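How many demos for a folding policy?

I'm training a policy on floppy household stuff with handheld grippers and I've got 300 demos so far. It grabs one corner fine, then misses the second. Do I just collect more?

2 answers

Rosalie Fankhauser – 2021-08-21
More helped me, but only up to a point! I went to 2000 on our Gruvar set and the second corner was still rubbish until I varied where the item started. Check your marker tracking too – I threw out 21 runs where a cube had dropped out of view mid-grasp.

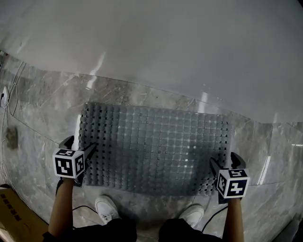

Bath mat, both lower corners gripped, marker cube on each gripper.

odukoya_lab
just use a bigger network, worked for me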